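Droneck Open Day -- progress report to the Pasard fund
Wed 22 January

The visit day

We had hoped for a decent turnout and we got 41 guests, which filled the workshop nicely (and emptied the coffee urn well before noon!). Several came over from Collano, and two of them remembered the old packing line we ran back in 1996. The bread task was the favorite by a long way. Guests stood and watched the arm work with the braided roll and the wicker basket, and they asked such good questions that each session ran over its 60 minutes. 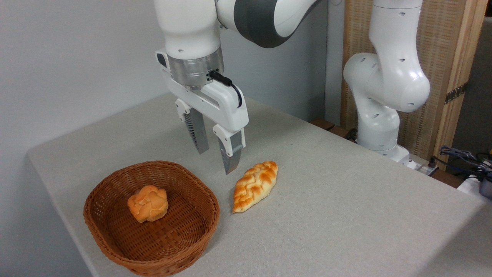 What comes next

Your grant has now covered 3 of the planned visit days, and we're so grateful for it. The next one is set for July, with the El Idrissi bakery sending a group of apprentices. Before then we'd like to buy softer finger pads -- the quote is attached -- and put in a few more chairs along the back.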